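10/11/2021 cups, dark table

Moved over to the table by the brick wall, Stanisława needs the other bench til Friday. Green cup w/ white rim parked at the far edge, small white one worked near the front. Height ok, bit low for long sits. 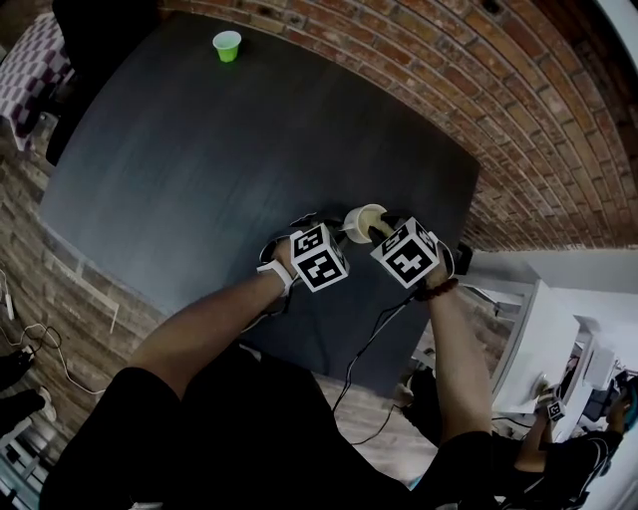

White cup at front edge, green one at back.

Wood grain shows more than I thought, fine for now. Want a matte cloth to compare, ask Ju-won wich shelf. Cups from the Lekport box, 16 in it, lids seperate. Wipe table before next round. Green one next, same spot.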